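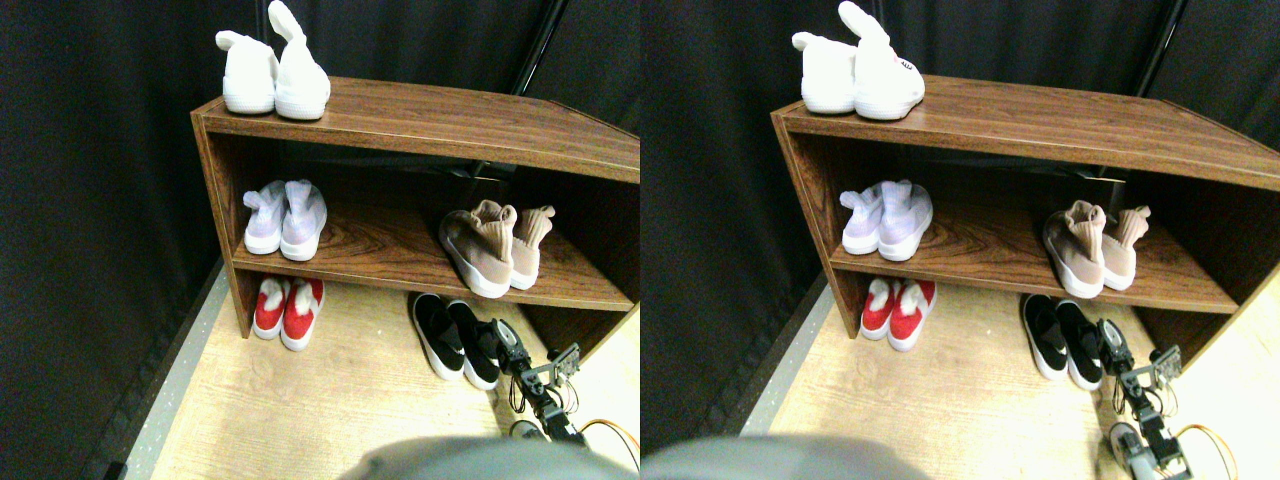

Accueil Notices Pièces Contact
Rechercher dans les notices

Section 9 — Ranger les chaussures sur le meuble Perkevus

La brochure commerciale promet un rangement « sans effort ». Comptez tout de même un peu de patience la première fois, surtout si les chaussures s'entassent dans l'entrée depuis l'hiver. Le meuble est supposé monté (section précédente) et posé sur un sol plat. S'il boite, inutile de continuer, reprenez le réglage.

1. Sortez toutes les paires et posez-les par terre devant le meuble. Les orphelines vont à part.

2. Tapez les semelles l'une contre l'autre, dehors. Les semelles blanches épaisses gardent la terre dans leurs reliefs et la rendent ensuite à l'étagère.

3. Laissez sécher ce qui est humide. Fladport vend pour cela des sachets absorbants ; nous les avons essayés tout un mois de septembre sans voir de différence avec du papier journal.

4. Placez sur le dessus la paire du jour, et celle-là seulement. Le dessus n'a pas de rebord. Une basket à col souple y tient bien, à condition que les deux semelles portent entièrement.

5. Sur la tablette du milieu, rangez les chaussures en maille, talon vers vous. On attrape la languette arrière sans écraser le col. D'autres notices conseillent la pointe en avant, pour l'allure ; vérifiez au bout d'une semaine dans quel état sont les talons.

6. Réservez le bas aux paires fourrées et à celles qu'on enfile sans lacets. Poussez-les jusqu'au fond, pointes vers l'arrière.

7. Ce qui dépasse sur le sol finira sous un pied. Enlevez une paire du meuble ou acceptez de vous en prendre une.

Note — Les cols hauts en tricot s'affaissent, c'est leur nature. Les embauchoirs Ciker leur rendent peut-être un peu de tenue, mais ils prennent toute la hauteur de la tablette et la chaussure n'entre plus qu'en biais. Une boule de papier de soie suffit.

Attention — Ne montez pas sur le meuble et ne vous y asseyez pas pour vous chausser. Le dessus est large de 80 cm, ce qui donne des idées. Il n'est pas prévu pour cela, quoi qu'en dise la photo du catalogue.

Cas d'une niche fermée par un rideau

Le rideau cache le désordre et garde l'odeur. Si vous y tenez, laissez-le ouvert la nuit. Un tissu sombre assombrit aussi le fond du casier : au ras du sol, une chaussure noire disparaît tout à fait. Mettez les paires claires en bas si la vue vous fait défaut, ou gardez une lampe à portée de main. L'éclairage à pile Foley, donné pour 400 lumens, nous a paru bien faible pour ce chiffre.

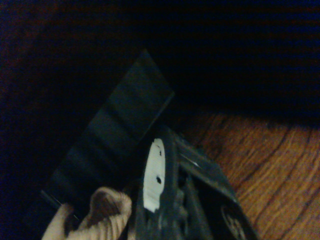 Foley : le chiffre de 400 vaut pile neuve, capot retiré. Avec le capot diffuseur, comptez 375, et moins encore derrière un tissu. Nous recommandons de fixer la lampe sous le dessus du meuble, vers l'avant.

Dont acte. La fixation adhésive est à essayer d'abord sur une zone cachée — la nôtre a laissé une trace.

8. Une fois par mois, videz la tablette et passez un chiffon à peine humide dans le sens du veinage. Pas de cire.

9. Remettez les paires dans le même ordre. Au bout de deux fois, on sait si cet ordre convenait ; dans le cas contraire, revenez à l'étape 4.

Notice révisée le 15 juin 2018

Ce site utilise des cookies. Accepter Refuser En savoir plus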